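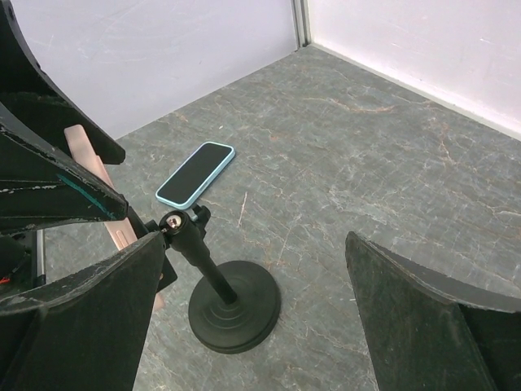
Home Politics World Opinion Letters Search

The joint statement is always finished first

4 min read

When the foreign minister of a mid-sized trading partner flew into Jirdale in February, the road from the airport had been repainted for the occasion, including the part where the lane markings used to go around the pothole. They now go straight through it. I drove that road on Friday and can report that the hole is in excellent health.

I have covered state visits on and off for long enough to have a favorite kind, and it's the kind where something goes wrong with the flags. Jirdale got its flags right. There were 116 of them between the terminal and the Vulent Hotel, according to the city's own press release, which gave the figure twice. The release was less forthcoming on what the visit was for.

We did get a joint statement. It ran to 54 paragraphs, and I read all of them so that you could spend the evening with your family. The two governments "reaffirm" in most of them. They welcome, they note, and in one exciting stretch near the middle they "note with interest." The port dispute, the only thing anyone in Brullham wanted settled, gets a single sentence promising that officials will continue to discuss the framework for further discussions.

People who do this for a living will tell you that the real work happens before the plane lands, and I believe them. Drafts go back and forth for weeks. By the time the leaders sit down in those low chairs with the little table between them, there is nothing left for them to say except that the weather has been kind. My complaint is with what we then pretend. We send cameras and close five streets. We write that talks were "warm," as if someone had gone in with a thermometer.

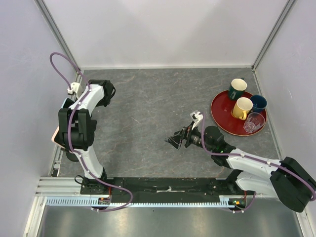 Two robot arms at a gray tabletop.

The warmth had a price, too. Jirdale's council put 300 police officers on overtime for the motorcade, and the bakeries on Türkmen Street lost a Saturday's trade so that the cars could pass without meeting a bread van. The owners were offered seats at the welcome ceremony. I asked at one counter how the view had been and was sold a roll in silence.

I don't want to abolish the state visit. Countries that have lunch together are probably a little slower to insult each other, and some of the lunches look very good. But I would like a rule that the ceremony be sized to the result. If you settle the port, have the brass band, have two. If you've agreed to keep discussing the discussions, take the minister to a decent café, shake hands on the sidewalk and let the vans through.

Brullham is up next. The return visit is planned for the fall, and the council there has already ordered its flags. Dock workers I spoke to hadn't heard about it, though they had noticed a man measuring the lampposts.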